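Print | E-mail

Giving in Secret, Jultilthorpe Style

Matthew 6 again. Left hand, right hand. We preach it every fall — then print the donor list in the bulletin.

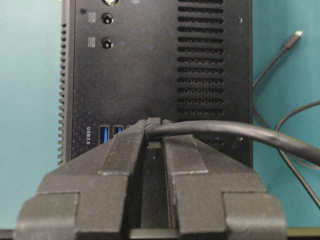 Twin DC inputs on the rear panel.

Seden Chapel quit the list in October. 400 members, no names, no plaques. Giving held up fine, they tell me. A few feelings hurt, teh usual.

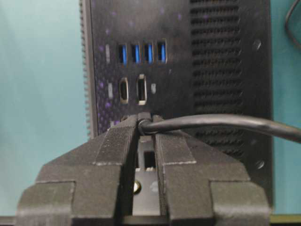

Four USB ports, blue inside.

Prokopenko Hall next door still has its brass plates. Lovely plates. Hard to pray under, some days.
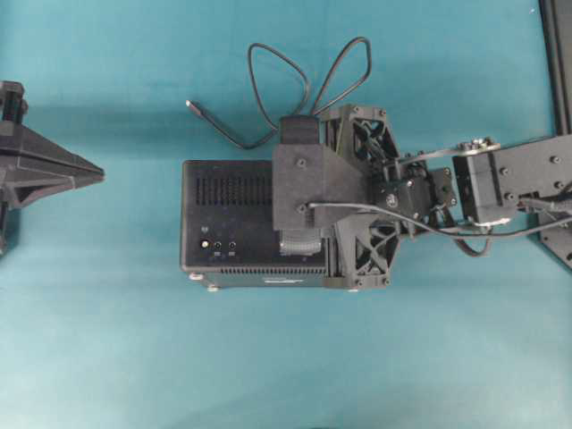

So try it for 2 weeks. Cash, plain envelope, tell no one. Not even your spouse, if thats allowed.

Print | E-mail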